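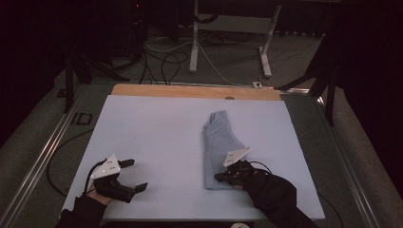

Ticket: Clukine infotainment freezes after update, reverse camera missing
Status: Closed, grudgingly
Vehicle: Grernemar hatchback, 828 miles on the clock

Opened in April. Customer reports that the center screen locks up within 10 minutes of starting the car. Music keeps playing, the same song if you're unlucky. Shifting into reverse gives a black rectangle where the driveway ought to be. The dealer in Clundgate has already suggested turning the car off and on again, which the customer had been doing at every red light.

First reply from support: please confirm the software version. Customer confirms. Second reply: please confirm the software version.

Log pulled over USB. It holds more than 900 entries, nearly all of them the phone module asking the navigation module if it's awake. Navigation was awake. It had the map open to a ferry terminal.
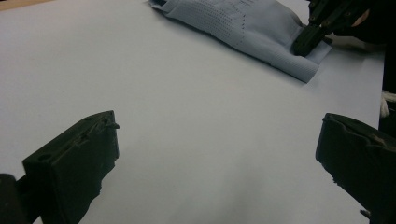
Will a factory reset wipe the paired keys?
The keys are stored in the body controller and stay put. A reset only clears phones, radio presets and saved addresses.

Factory reset done. Screen stayed up for a full commute, then froze in the garage, at the exact moment it could do no good to anyone. Reverse camera still out.

Escalated to Govindasamy, the firm that supplies the head unit. They asked for the battery voltage, which was fine, and then for the fuse list, which was more interesting. Camera fuse was seated one slot to the left – in a position the manual marks "spare".

Moved the fuse. Camera back. Reinstalled the update with the phone unpaired, left the ignition on for 60 minutes, paired again afterward. No freeze on the drive home or on the next four trips.

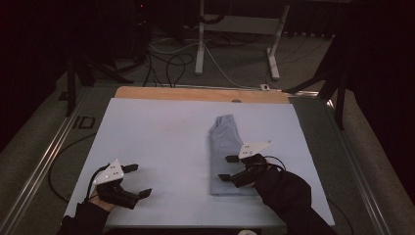
Customer asks if the presets can be restored. They can't. Ticket closed at 4:40 p.m.; reopen by replying with the software version.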